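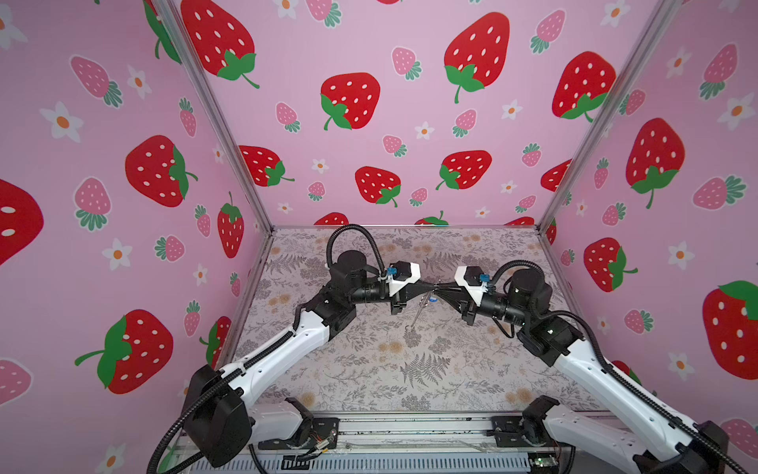 Talha Jafri has handled key control for small rental buildings for 20 years. His current job is Astell, a property with 80 doors. He works at a table covered with a fern-print mat and begins each job by separating every key from whatever it came in on.

"A key by itself is easy to file," he said. "The trouble comes from what people attach to it. You get a ring inside a ring, then a strap, then a tag, and the tag belongs to a different key."

The split ring is the part he talks about most. It is a flat coil of spring steel, wound twice, with the ends pressed against the body. Opening it repeatedly by prying with a fingernail or a blade bends the outer turn away from the inner one. Once a gap shows, the ring goes in the scrap tin.

"Lift the end only as far as the thickness of the key," Jafri said. "Then feed the key in and turn the ring. People pull the coil open sideways and leave it there, and it never closes flat again."

He rejects rings that catch on a cotton thread drawn over the joint. He does not try to squeeze them closed with pliers. In his experience the repair lasts 2 weeks.

Leather gets separate treatment. A strap is checked where it folds over its metal fitting, which is the point that carries the load. Jafri flexes the fold, looks for cracks on the outer side and wipes the rest with a dry cloth. Oil is kept off anything that will share a drawer with paper labels.
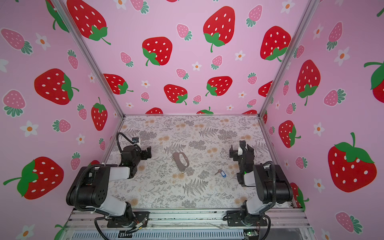 Should the number of the apartment be written on the key tag?

Use a code and keep the list that explains it in another place. A tag with an address on it tells the finder which door to try.

His codes have two letters and a number, written in pencil on the insert. Ink from a ballpoint fades in a sunny office, and felt pen spreads if the insert gets damp. The list is kept in a bound book. Jafri had a spreadsheet at Womwood, an earlier job, and found three versions of it in use.

Lautaro Aravena, who manages the Astell building, was at first against the book. "I wanted to search it from my phone," he said. "Now I call the office and somebody turns to the page. It takes a minute."

Loose rings are sorted before any keys go back on. Jafri hangs them through holes in a metal plate, where a bent one can be seen from the side. Rings in a dish tangle, and a weak one can stay at the bottom until December, when he does his yearly check.

"I would hang the keys that way too," he said, "but the tags overlap."

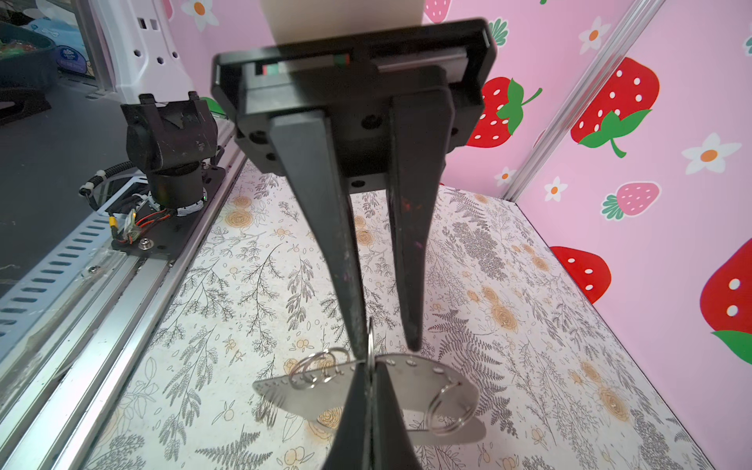

Returning keys to tenants

Each key is tried in its lock before it is signed out. Jafri turns it 2 times in each direction, with the door open. A key that needs to be pulled back slightly before it turns is recut from the building's master copy and is never traced from the worn one.

The tenant signs on the line with the code. Old tags are emptied, and the inserts are torn up the same day.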